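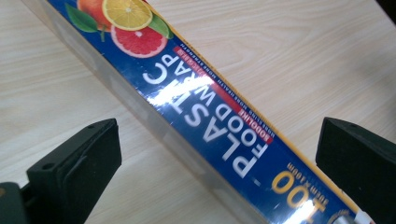

CAREERS / TOUR OPERATIONS

Tour Coordinator, Escorted Rail and Coach Holidays
Location: Usley office, with travel on tour
Contract: Full time, seasonal, with possible extension
Reports to: Head of Touring
Reference: TC-231

Ardeleanu Travel is seeking a Tour Coordinator for its program of escorted holidays in the hill and lake districts. The successful applicant will be based at our Usley office and will accompany selected departures on the Kovlow and Storik routes during the touring season.

About the company

Ardeleanu Travel arranges small-group holidays by coach and rail. We employ 84 permanent staff and take on additional touring staff each season. Most of our guests are adults traveling as couples or on their own, and many have booked with us before. Group sizes are kept low so that guests may stay in family-run hotels, which cannot take larger parties.

About the position

The Tour Coordinator prepares departures from the office and leads a share of them in person. Between tours, the coordinator confirms rooms, meals, and transport with our suppliers and answers guests' questions before they travel. On tour, the coordinator is the company's representative from the first pick-up to the final drop-off.

The Kovlow route is a lake tour with a boat transfer and two hotel changes. The Storik route follows the old mountain railway and includes one early start, with breakfast boxes supplied by the hotel. Full route notes are issued during training.

Main duties

Confirm hotel, coach, and rail bookings for assigned departures and keep the booking record up to date.
Prepare guest lists, rooming lists, and dietary notes, and send them to hotels by the agreed deadline.
Meet guests at the departure point and check travel documents.
Give a short welcome talk on the first evening and a daily briefing after that.
Handle changes to the itinerary caused by weather, road closures, or late trains, in consultation with the duty manager.
Manage the tour cash float and submit receipts at the end of each departure.
Record accidents, complaints, and lost property on the forms provided.
Complete a tour report within 5 working days of return.

Requirements

Applicants must have previous paid experience in tourism, hotels, passenger transport, or a similar service. They must be able to speak clearly to a group and to write accurate English. A current first aid certificate is required before the first tour — the company will pay for the course if the applicant does not hold one.

Applicants must be able to lift guest luggage, walk on uneven ground, and spend up to eight nights in a row away from home. A driver's license is useful but is not required, as touring staff do not drive guests.

A second language is welcome. Knowledge of the Storik railway or of the lake villages near Kovlow will be considered an advantage.

Hours and pay

Office hours are 9:00 a.m. to 5:00 p.m. with one hour for lunch. Hours on tour vary with the itinerary, and rest days are given on return. The salary is set according to experience and will be stated in the offer letter. A touring allowance of 220 per departure is paid in addition to salary, in the same currency. Meals and single-room accommodation on tour are provided, along with a uniform jacket and a company phone.

Training

Training begins in February and is paid at the full rate. It takes place in Usley, apart from one accompanied departure on each route. New coordinators do not lead a tour alone until the Head of Touring has signed off both accompanied departures.

How to apply

Please send a résumé and a cover letter of no more than one page to the Personnel Office, Ardeleanu Travel, Usley. Quote the reference number on both documents. The cover letter should describe an occasion on which the applicant dealt with a change of plan affecting customers.

Shortlisted applicants will be invited to an interview at the Usley office, which includes a brief spoken presentation and a written booking exercise. Reasonable travel costs will be refunded on production of tickets. Applicants who need adjustments for the interview should state this when they reply to the invitation.

Two references will be requested before any offer is confirmed. Applications received without a cover letter will not be considered.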